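Where Kitchen Things Stay: Project Report
Trekwood course, group 4, 2018-01-15

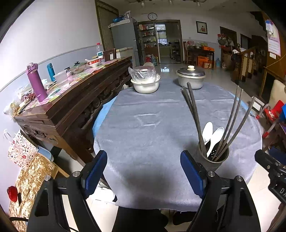
The course tutor asked us why a family would leave spoons on the table when there is a drawer for them. Our answer is that things used at every meal tend to stay near the place of eating. A utensil holder with spoons and chopsticks can stand beside the pots, and the cloth protects the table below. We sent a short form to homes in Kurnmont and received 67 answers. Most people wrote that they wash the holder less often than the spoons. In the next part we compare six kinds of holder.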